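Stand: 4. Juni 2026
Von Vasanthi Begum

7. Störung: Greifer löst am Ständer nicht aus (Meldung 566)

Diese Meldung hat uns in Jirnitz schon manchen Nachmittag gekostet, also gehen Sie die Schritte bitte in aller Ruhe durch. Der Sorex meldet 566, wenn die Finger geschlossen bleiben, obwohl der Öffnungsbefehl längst angekommen ist.

ACHTUNG: Niemals an einem klemmenden Finger ziehen, solange der Antrieb Strom hat!

1. Aufnahme anhalten und den Antrieb freischalten.
2. Fünf Sekunden warten, dann die Finger vorsichtig von Hand auseinanderdrücken.
3. Beläge auf Fusseln und lose Kanten prüfen. 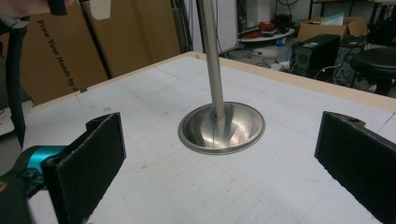

4. Antrieb wieder einschalten und den Greifer einmal leer öffnen und schließen. Kommt die Meldung zurück, lesen Sie bitte bei Schritt 6 weiter.

5. Bleibt alles still, wiederholen Sie den Ablauf langsam mit den Handschuhen - langsam heißt wirklich langsam, auch wenn es in den Fingern juckt. 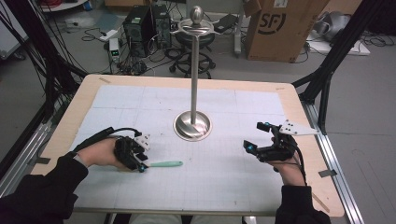

Häufiger als der Antrieb ist nach unserer Erfahrung ein strammes Kabel schuld, das beim Ausstrecken des Arms am Stecker zieht. Achten Sie deshalb darauf, dass das dicke schwarze Kabel am linken Handrücken genug Spiel hat, bevor Sie den Pfannenwender zum Ständer führen.

6. Stecker abziehen, Kontakte ansehen, wieder aufstecken, bis er hörbar einrastet.
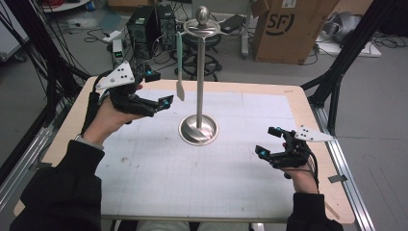

7. Neu kalibrieren und den Fehlerspeicher löschen. Erscheint statt 566 nun 1674, ist der Fingersensor selbst defekt und muss getauscht werden.

Hinweis: Notieren Sie sich vor dem Löschen bitte den Inhalt des Speichers - ich habe das selbst einmal vergessen und mich sehr geärgert. Ersatzsensoren führen wir unter der Nummer 2037.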